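Failure Review Tester, Home Robotics (contract, part remote)

Widska is looking for a tester to join the group that works on door handling for Numard, our household robot. The contract runs through July and may be extended.

Why we are hiring
In spring a Numard unit at our Taltover test apartment pulled a bedroom door toward itself, lost track of where the door edge was and kept driving. The door was pinned against the base and the top hinge tore out of the trim. The force limit should have stopped the motor and did not. A technician standing in the hallway got a bruised hand. We took all units out of occupied rooms the same day, and they stay out until the fault is understood.

We have since replayed the run in simulation with small changes to door angle, speed and starting position. Of 1,048 replays, 27 ended with the robot still pushing after contact. We don't yet have one cause that covers all 27. Two are plainly a bad distance reading. The rest need a person to sit down and go through them.

What you will do
– Step through failed replays and write down the moment the robot's estimate of the door goes wrong
– Build new test cases in our simulator, mostly doors that are partly open
– Check that the stop command reaches the motors, and log it when it doesn't
– Spend four days a month at Taltover repeating selected cases on the real robot, with a second person on the emergency stop 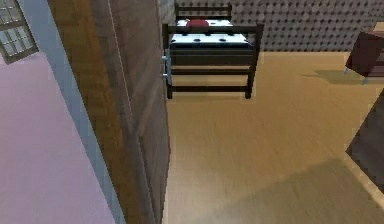 Bedrooms make up most of the current case list. Furniture layouts, wall finishes and door positions all get changed between runs, and you will be expected to keep a clear record of which change went with which result.

What we need from you
Two years in testing, maintenance or quality work of any kind. You should be able to read a log file and write a short report that an engineer can act on. Basic Python helps. A degree is not required.

Hours and pay
30 hours a week at $38 an hour. Travel to Taltover is paid, plus a $400 equipment allowance.

To apply
Send a resume and one page about a fault you tracked down – what you saw, what you tried, what it was – to Idrisa Kariuki, test lead, Mbwambo team. Please put "Door tester" in the subject line.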